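Planthorpe Knitting and Fiber Guild
Minutes of the General Meeting, 5 February 2025

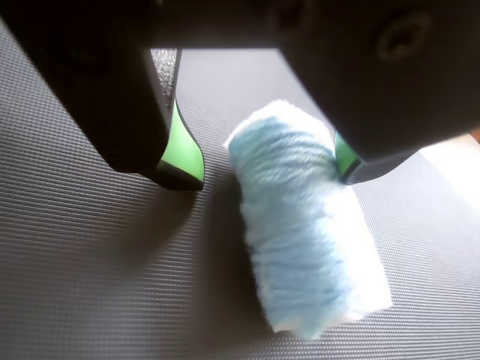 The chair opened the meeting a little after the hour, once the tea urn had been persuaded to work and everyone had found a seat that didn't wobble. She welcomed the members, and gave a special welcome to the visitors from Harninby, who had driven over in some fairly miserable sleet and were given the chairs nearest the radiator. Apologies were received from several regulars who are down with the cold that has been going through town, and the meeting sent them its good wishes and a promise of leftover lemon cake, if there was any. (There was not.)

Minutes of the previous meeting

These were read and accepted with one correction. The pattern shared at the end of last month's evening was for a shawl with a garter stitch border, and the minutes had it down as moss stitch. The secretary apologizes to anyone who went home and started on the wrong border, and particularly to the member who got quite a long way before she telephoned.

Matters arising

The cupboard key. A second key has now been cut and will be kept at the front desk in an envelope with our name on it. Please sign for it when you take it, and please put it back the same evening.

The lamp. The standing lamp in the corner has been repaired and is much brighter than it used to be. Two members asked if it might be moved closer to the long table, as dark yarn is so hard to see in winter. Agreed, provided the cord is tucked along the wall and taped down.

Yarn order

The main business of the evening was the shared order from Gulten, and it took a good while, as these things do. The person handling the order explained that the mill will give us the better price if we take 200 skeins or more, and that at the moment we stand at almost that number, with a few members still making up their minds. She passed around the shade cards and asked everyone to be kind to them this time, as the last set came back with jam on it.

There was a long and very friendly talk about colors. Several members would like more of the heathery greens, which were gone within the evening last year. One member spoke up for the undyed cream, saying that it takes onion skins and walnut beautifully and that she would be glad to have anyone over to her kitchen who would like to try. This was warmly received, and a sheet went around for names.

A question was raised about whether the sport weight was the same as before, because a couple of people had found the last batch knitted up thinner than they expected. The person handling the order said she had wondered the same thing, and had knitted a swatch from each to compare. The newer one did come out a little finer. She recommends going up a needle size, and swatching before starting anything that has to fit a grown person. It was agreed to write to the mill and ask, in a nice way, whether something has changed.

Final choices are to be handed in by the end of the month, with payment. Late choices will be added if there is room, but please don't count on it.

Blankets for the hospice

The squares box is filling up nicely. We now have enough for two full blankets and a fair start on another, and a sewing-up evening will be fixed once the weather is kinder. The coordinator thanked everybody who has been knitting squares in front of the television all winter. She did ask, as gently as she could, that people measure before casting off, as some of the squares have turned out to be rectangles. She also reminded members that the hospice needs everything to be machine washable, so please keep the lovely hairy wools for your own projects — the staff have enough to do without hand washing.

Those who would like to join in but prefer crochet are very welcome. A crochet edging would finish the blankets beautifully, and three members offered on the spot to work one.

Summer outing

The vote on the June outing was between a return visit to the sheep fair and a day at the Harahap weaving studio, which some of us have been hoping to see for years. There was plenty to be said for the fair, not least the pies, and the members who spoke for it did so with real feeling. In the end the studio carried it by 19 votes to 3. The studio can arrange a short lesson on a table loom for those who want it, and there is a garden to sit in for those who don't. Our friends from Harninby asked if they might share the bus, and this was agreed at once and with applause.

The secretary will ask about the cost of the bus and about steps at the studio entrance, which matters to several of us.

Any other business

Moths have been found in a bag of donated fleece. The bag has been taken away, and the shelf has been emptied and wiped down. Members are asked to put any donated wool in the freezer for a few days before bringing it in, and to bring it in a sealed bag.

A member has a spinning wheel to lend to a beginner, complete with bobbins and a good deal of patience. Please speak to her directly at the break.

A pair of bamboo needles, size 8, was left behind in January with half a sock still on them. The sock is in the cupboard and would like to go home.

The show and tell table was very full and ran well over its time. The chair thanked everyone for bringing their work out on such a raw evening.

The next meeting will be held in the usual room. The topic will be buttonholes, so please bring a small practice piece, about the size of a coaster, and a blunt needle.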